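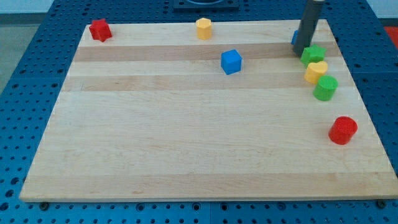
Nostov Adds Multi-Room Audio Line for Custom Installers

New Esow amplifiers and in-ceiling speakers ship to dealers in June

Nostov, a maker of audio equipment for the residential installation trade, will begin shipping its Esow line of multi-room amplifiers and in-ceiling speakers to authorized dealers in June. The line replaces the company's Admasu series, which has been in the catalog for over four years.

The Esow 415 is a four-zone streaming amplifier that takes up one rack space. Each zone can play its own source, or any group of zones can be linked from the app or a wall keypad. The larger Esow 2412 adds a second power supply, balanced inputs and a 12-volt trigger for each zone. Both models have a front-panel display that shows the network address and the status of every zone, so an installer can check a system without opening a laptop.

"Dealers told us the old setup process took too long," said Nahom Beyene, director of product management at Nostov. "They were assigning addresses by hand and then doing it again when the homeowner changed routers. With Esow the amplifier finds the network, the keypads find the amplifier, and the dealer names the rooms."

Three speakers will be available at launch, all with paintable magnetic grilles. The smallest is meant for bathrooms and hallways and fits a standard recessed light opening. The two larger models have a pivoting tweeter and a treble switch behind the grille. Mounting depth is the same across the range. Rough-in brackets for new construction are sold separately and will also fit Admasu speakers.

Esow amplifiers work with existing Admasu keypads after a firmware update, which dealers can download from the Nostov partner site. Admasu amplifiers cannot be grouped with Esow zones in the app, but they can be connected through the line input. Nostov will continue to repair Admasu products and stock replacement parts.

Distribution will be handled by Cerkum, which has carried Nostov products since the company's first in-wall speakers. Cerkum will hold training sessions at its branches covering rack layout, network setup and the new app. Dealers who complete the training can register Esow projects for extended warranty coverage.

"Most of our dealers are wiring for music in the kitchen, the patio and the main bedroom, and then the customer asks for one more room," said Hamdia Gidey, vice president of sales at Cerkum. "We wanted an amplifier they could add to later without pulling the first one out of the rack."

Dealer pricing, dimension drawings and cutout templates are available on request from any Cerkum branch. Dealers with open Admasu orders may change them to Esow models before they ship by contacting their sales representative.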